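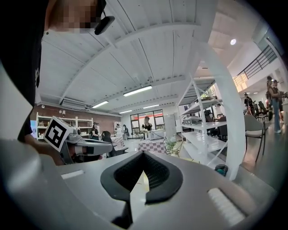
February, 11:40 p.m. Press line, Bristthorpe premiere

Logged the interview backlog before bed. The Pliltell clip is now at 1,010 comments, up from 631 at lunch. Most of them argue with the headline. The lead actor's full answer runs two minutes and concerns how the film treats its source legend; the cut that went out is 20 seconds and drops the part where he says the writers changed the ending on purpose. Without that part it sounds like he is correcting a history book.

Pulled the full audio and checked it against my transcript. One error on my side: I had "never written down" where he says "never written down whole." Fixed, and sent the correction to the desk with the time stamp.

Nerkent ran a reply from a co-star on an earlier film. It quotes the short version and adds a rhetorical question. No sign that anyone there asked for the longer tape. I offered it by email at 6:15 and have had no answer.

Huỳnh Pictures put out a statement at 9. It has four sentences and none of them mention the interview. The release date is unchanged.

For tomorrow: post the transcript in full, question included. Keep my own view out of the intro. Replace the lapel mic battery, which read low by the end of the line. Ask the desk to stop putting question marks in headlines.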